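Home | News | Research | Events | Contact

Last updated: 14/02/2021

Household robots still slow at everyday chores, Onach trial finds

Robots can now manage a fair share of simple household jobs when they practise in a computer simulation, but they remain too slow and too easily confused to be left alone in a real home, according to results released by the research company Onach.

The Jamine project set a two-fingered robot arm 30 chores drawn from ordinary home and shop life. They included clearing a desk, putting letter tiles back on their board, returning books to a shelf and pressing down the handle of a pump. Each chore was run many times in simulated rooms, with objects moved between attempts.

The arm completed 80 per cent of attempts when a single object stood clear of its neighbours. Where objects were crowded together or partly hidden, the figure fell to 27 per cent. Handles proved a particular difficulty — the arm often reached the right place but closed its fingers at the wrong angle.

"The question we are asked most often is whether a machine can tidy a room yet," said Mizanur Seneviratne, head of the Jamine project. "Our answer is that it can do parts of the work, under supervision, and with a good deal of patience. A person asked to put away a few pens and a ball does it without thinking. For a robot, each of those is a separate problem."

Shop-floor tasks gave a more mixed picture. Stacking and sorting goods of a regular shape went well, and the retail group Emix, which supports the project, will begin a limited stockroom trial in March. Staff will remain present throughout. Tasks involving soft packaging have been left out of the trial for the time being.

Onach does not expect to offer a household product on the strength of these results. The next stage will repeat the chores on a physical arm at the company's Sárközi laboratory, where engineers will compare its performance with the simulated runs. Particular attention will be given to small items and to objects that have to be pushed or pulled after they are gripped.

A full account of the method, including the list of chores, is available from the Onach press office on request.

59 shares | 0 comments
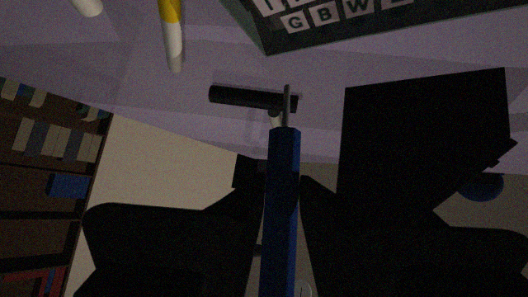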